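Prerkurach Gripper Kit – Set-up Guide
Last updated: 7 November 2021

We use cookies to remember your language and page settings. Accept | Manage

Section 5: Comparing fingertip covers on cloth

Use this section when you want to choose between tip covers for towels, washcloths and other limp items. Finish the arm set-up and the camera check first. Run the whole comparison with the same cloth and the same arm speed.

5.1 Before you start

1. Set the grip force to 80 percent in the Bekach controller.
2. Wipe the work surface and lay the cloth on it, crumpled, within easy reach of the arm.
3. Check that the finger sleeves end below the tip covers. A sleeve that rides up over the cover will spoil the grip.
4. Close the gripper slowly with nothing between the fingers. Stop when the tips are nearly touching. 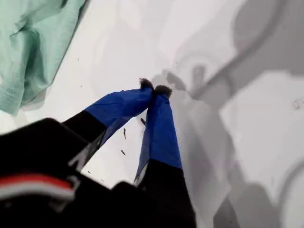

5. Look at the two tips in the wrist view. If one sits much farther forward than the other, open the gripper, reseat the cover and close it again.
6. Save the finger position as "closed, no load".

CAUTION: Keep your hands clear of the fingers while the controller is live. Press Stop before you touch a sleeve or a cover.

Note: Fuzzy covers may shed. Dark bits show up well on a white surface and can confuse the object finder. Clean up between covers – a damp rag is enough.

5.2 Pinch trial

1. Open the fingers a little wider than the fold you want to pick.
2. Bring the tips to the lower edge of the cloth and hold there.

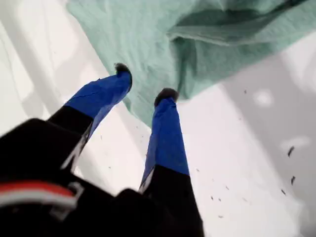
3. Check the wrist view for glare. If bright spots fall on the cloth, turn the lamp down before going on.
4. Move forward until the edge is between the tips, then close.
5. Lift 100 mm and hold for 6 seconds.
6. Enter the result as held, slipped or missed. Do not count a pick where only loose threads were caught.
7. Lower, release and crumple the cloth again by hand.

Repeat until you have 5 entries for each cover. If two covers come out level, run the trial again at a lower grip force and keep both sets of entries – the Silteck log sheet has a second column for them.

Note: Creased sleeves can still be used for this trial. Replace them if they turn on the finger.

For changing covers, see Section 6.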